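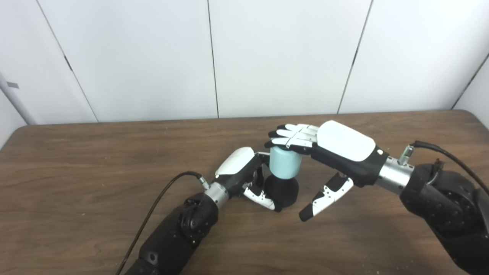
A reader wrote in April that anyone who stacks cups on top of other things deserves the chips they get, and that a cup belongs on a hook or a shelf, alone. I have thought about that letter since, and I disagree with it.

Most kitchens don't have the shelf space. Mine has 2 cupboards, and one of them holds the water heater. If I gave every cup its own spot I would have to keep half of them in the bedroom. So a cup sits on whatever is wide and steady enough to hold it, and it does fine there. I have a Donness cup that has lived on an upside-down bowl for years. It has one chip, and that came from the sink.

What I do object to is stacking things you use every day under things you don't. The piece you want is always at the bottom, and you end up taking the pile apart before breakfast.
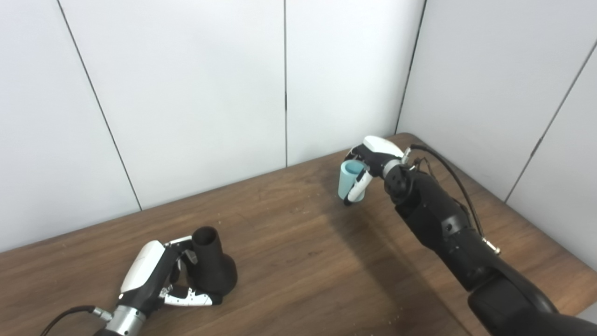
Taking a pile apart is where the damage gets done. People pull at the bottom piece with one hand and hope. Lift the top one off first, put it down on the table, and then deal with the other. It takes maybe two seconds longer.

The stores would like to sell us a way out of this. Arnus has a cup rack for 30 dollars, and Plastix makes one that screws in under a shelf. I tried the Plastix one. It took up more room than the cups did, and the screws left holes I still haven't filled. I would sooner own fewer cups and stack the ones I keep.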